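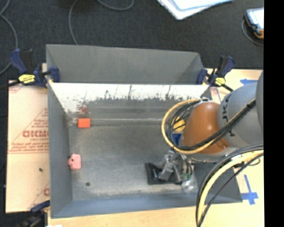

On the Departure of a Columnist and the Conduct That Followed

21/03/2021

Readers of this page will be aware that Gunvor Amundsen has left the sports desk of the Voltow Courier for the subscription service Mernent Sport. The announcement ran to 459 words, and the name of her former employer did not appear in it. I regard that omission as a courtesy, although several correspondents have written to me in the opposite sense.

Ms. Amundsen covered handball and cross-country skiing at the Courier for 13 years. Her Monday column was required reading in this household, including during the long dispute over the Bratness arena lease, when she was the only local writer to attend every public hearing. Her replacement has not been named. The Courier has instead filled the space with agency copy and, on two occasions, with a betting preview.

The terms offered by Mernent deserve some attention. New subscribers are asked to commit to 7 months at the introductory rate, after which the price rises without further notice. The podcast is free – for the present – and carries advertising read aloud by the hosts. I do not object to advertising. I do object to hearing a reporter recommend a bookmaker in the same voice she uses to report an injury, and I have written to the service to say so.

As to the first broadcast, the discussion of the Eglītis transfer was sound and properly sourced. The segment on rival outlets was less so. Criticism of the press by the press is a legitimate subject, but it calls for named articles and dates, and neither was supplied. A listener who did not already follow the matter would have learned very little from those minutes.

Comments on my November post concerning press box access are now closed, having reached the limit of 200. Corrections may still be sent by email and will be added beneath the original text.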